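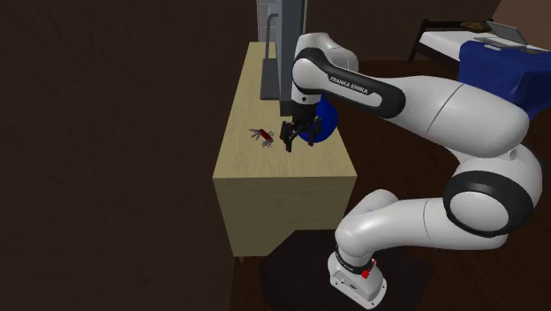
*Robot arm over the beige cabinet, bed in the corner (render)*

# Brondo dropping their second driver before January: fair or not?

**gravel_trap_31**

So Brondo have confirmed the second seat is open for next year. One season, 31 points, and out. The team statement was four lines long and thanked him for his "professionalism," which in this sport usually means they stopped speaking in the summer.

I think it's harsh. He joined a team that had already switched its development to next year's car by the sixth race. He had two mechanical failures while running in the points. His teammate got the new floor three races before he did and the gap in qualifying went up by exactly what you would expect.

What does everyone else think? And who gets the seat?

---

**lateapex**

Not harsh. His teammate scored more than double in the same car. You can take the floor out of it and the two failures out of it and he's still well behind.

The part that did it for me was the wet race at Pastov. Everybody on that side of the pit lane was on intermediates and he stayed out for two more laps on slicks, against the call, then complained on the radio that he had been given bad information. The engineer had told him to box. It was on the broadcast.

---

**gravel_trap_31**

The call came after he had passed the pit entry. Listen to it again. The engineer says "box" as he's already on the straight.

---

**lateapex**

That's the first call. There was a second one the next lap, in plenty of time.

---

**Kerbside Kev**

You're both half right. First call was late, second one he ignored because he thought the rain was easing. It wasn't. He lost 34 seconds and finished out of the points.

I don't think one race got him fired though. Teams don't drop a driver over a tire call. They drop him when he doesn't get better, and his qualifying after the break was worse than before it. That's what I would be looking at if I ran the place.

---

**pitwall_pam**

My view, for what it's worth, is that this is money. Dondus are leaving as a sponsor at the end of the season, and that logo has been on the sidepod since before he arrived. Somebody has to fill the hole. The easiest way is to sell the seat to a driver who brings a backer.

Watch who they announce. If it's a kid with a bank behind him, you have your answer.

---

**lateapex**

Dondus leaving has been known since spring. If it was about money they would have had someone lined up and announced him the same day.

---

**pitwall_pam**

Contracts take time. The new guy might still be under contract somewhere else until the year ends. That happens a lot.

---

**oversteer_dad**

Been watching since the cars had three pedals and this is the same story every few years. Team hires a young driver, tells everyone it's a long-term project, then gets nervous when they finish behind the team they wanted to beat. Frandsen beat them to fifth place this year on half the budget. Somebody had to pay for it and it was never going to be the technical director.

One season isn't enough. You need a winter with the team before you can have any say in how the car is built. He has driven a car designed around another man's driving style. The front end on that thing is very sharp and he has always liked a bit of understeer on entry. You could see it in the junior series too.

---

**Kerbside Kev**

I agree on the front end. I don't agree that it's an excuse. Part of the job is driving around what you've got. The other guy didn't like the car in the first few races either and he changed his braking to suit.

---

**oversteer_dad**

He has 400 more laps in that team's cars than the rookie did before the season started. Testing counts.

---

**lateapex**

Where is the 400 from?

---

**oversteer_dad**

Added it up from the test sheets when they were posted in the preseason thread. Page 2 if you want to check it. I left out the filming days.

---

**lateapex**

Okay, just looked. It does come to that. Still don't think it explains the second half of the season. Everyone has the same number of laps on a Friday, and by the last few rounds he should have closed up. He went the other way.

---

**chicane_monster**

A lot of talk about lap time and nobody has mentioned the attitude thing. He was late to two debriefs, he skipped the fan event at Pastov, and he told the press the car was "not at my level." You don't say that in your first year. The people who built the car read that.

I know someone who works in catering for a different team and the word in the paddock was that his own side of the garage was fed up with him by midseason.

---

**gravel_trap_31**

A friend in catering on another team isn't much of a source.

The "not at my level" quote was a translation. The original was closer to "not at the level I need for this track." It got shortened and then every site ran the short version. He explained it the next day and hardly anyone picked that up.

---

**chicane_monster**

Then he should have said it in English. He speaks it fine.

---

**gravel_trap_31**

He was asked in his own language by a reporter from home. What was he supposed to do, answer in a different one?

---

**Kerbside Kev**

The skipped fan event was illness, for the record. He missed the track walk as well and the team put a note out that morning. I'd drop that one from the list.

The debriefs I can't say. Only the team knows.

---

**chicane_monster**

Fair enough on the fan event, I hadn't seen the note.

---

**softs_only**

Can we get to who replaces him? I see three options.

- The reserve driver. Knows the car, cheap, did one practice session and was within a couple of tenths. No real results in junior racing for a while though.
- The Frandsen number two. Out of contract, very consistent, and would bring some knowledge of how Frandsen got so much out of their rear suspension. He's not quick over one lap.
- Whoever wins the junior title. Probably too young and they would be doing the same thing all over again.

I'd take the Frandsen guy. Brondo need points from both cars every weekend and he gives you that.

---

**pitwall_pam**

He won't leave Frandsen. They're ahead in the standings and he likes it there. Why would he move to a team that just got rid of a driver after one year?

---

**softs_only**

Pay. Also Frandsen haven't offered him anything longer than a single season, from what I've read.

---

**oversteer_dad**

Reserve driver for me. He has sat in the simulator for two years doing setup work at midnight on race weekends and getting no credit for it. Give him half a season and see. If it doesn't work you have lost very little.

---

**lateapex**

"Give him half a season" from the man who said one season isn't enough.

---

**oversteer_dad**

He already knows the team. Different situation. But yes, all right, give him the full year.

---

**Kerbside Kev**

What I'd like to know is where the current guy ends up. There's a seat going in endurance with a factory team and he was decent in long runs. Tire wear was the one area where he matched his teammate. He could do well over there and I don't see it as a step down.

---

**gravel_trap_31**

He has said he wants to stay on the grid. Only two seats are left and one of those is as good as signed. I think he'll take a reserve role somewhere and wait for an injury or a midseason change. That's a bad way to spend a year at his age.

---

**chicane_monster**

Endurance would teach him to share a car. Might be good for him.

---

**softs_only**

Small update, the Brondo site now says the lineup will be announced at the car launch. No date given, just "January." So pam may be right about somebody being tied up until the end of the year.

---

**lateapex**

Or they haven't picked anyone. I'd still say they made the right call on the driver. Handled it badly, four lines on a website, but the right call.

---

**gravel_trap_31**

We'll disagree on that. I'll start a new thread when the launch date is out.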